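The drawer is the hard part

Most home robot projects I read about start with the arm. People compare motors and reach and payload, and then they post a clip of the thing picking up a block. I did the same for a year. I now think the order is wrong, and that anyone building one of these in a spare room or a shared shop should pick one piece of furniture first and build toward it.

Ours was a bedside table with a drawer in it. There were four of us on the project, which we called Esov for reasons that go back to a misread label on a parts bin. Yaneth Cusi did the arm, Darius Laur wrote the control code, Po-yen Choi printed fingers and then printed more fingers, and I did wiring and complained. We spent $2992 on it by the end, and most of that went into things I would skip today.

A drawer sounds like a beginner's job. It moves along one line and it has a stop at the end. But the line belongs to the drawer and the arm has to find it. If the arm pulls a little to one side, the slide binds, the arm pulls harder, and the table starts to walk across the floor. Darius had written a clean straight path for the wrist and it was straight in every direction except the one the drawer wanted.

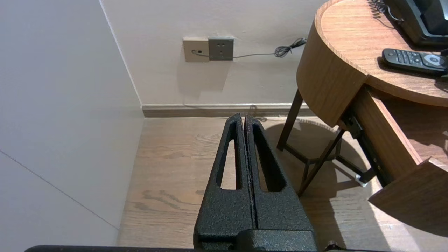 The fix was mostly giving up stiffness. We had been proud of how rigid the arm was. Yaneth lowered the gains until it felt weak to me, and after that the slide did the steering and the arm followed. I argued against this for two weeks and I was wrong. A rigid arm is a good thing when you are cutting metal. In a room full of furniture that somebody else designed, you want an arm that can be pushed around.

Fingers are the other place where hobby builders, us included, put effort in the wrong spot. Po-yen made 83 of them, counting the ones that snapped. The early sets were clever, with hooks and little pads. The ones we kept are plain and tapered. They fit into gaps, and getting into the gap is most of the work.

I also have a complaint about test setups. Helju Ots, who ran the shop on Friday evenings, used to tell us to clear the bench before every run. That's good advice for a table saw. For a robot that is supposed to work in a bedroom, I think it teaches you very little. A bedside table comes with a phone on it and a remote and a cord going down behind, and the bed is right there so the arm can only come in from one side. We got 300 good pulls on a bare bench and believed we were nearly finished. Then we tried it with the furniture where furniture goes, and most of what we knew about approach angles was no use.

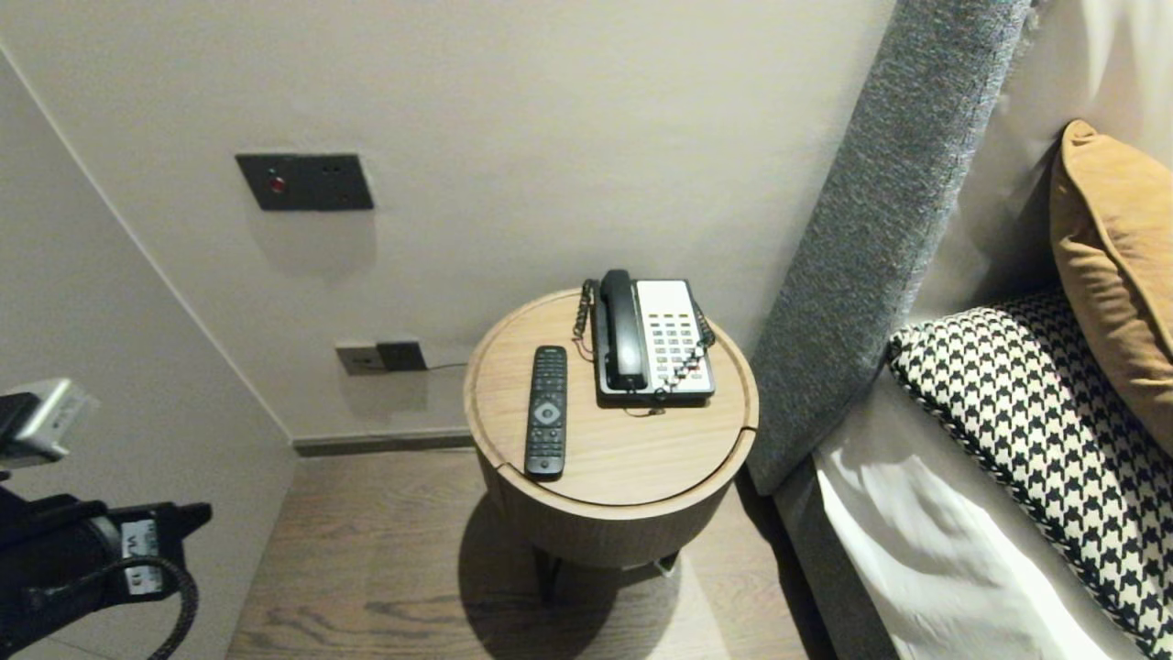
The side table with the phone and remote on top, the arm at lower left.

Some people will say that this is too narrow, and that a machine built around one drawer is only good for one drawer. Eglė Ķēniņš made that point to me in December and she makes it well. Her own build is meant to be general from the start. My answer is that she has been at it longer than we have and it doesn't open anything yet. The soft control we worked out for the drawer carried over to a cabinet door with small changes. The plain fingers carried over with none.

I don't think home builders are going to beat companies at making arms – we don't have the machining or the money. What we do have is time with real rooms. If you are starting now, buy the cheaper motors, leave the clutter where it is, and pick a drawer that sticks a little.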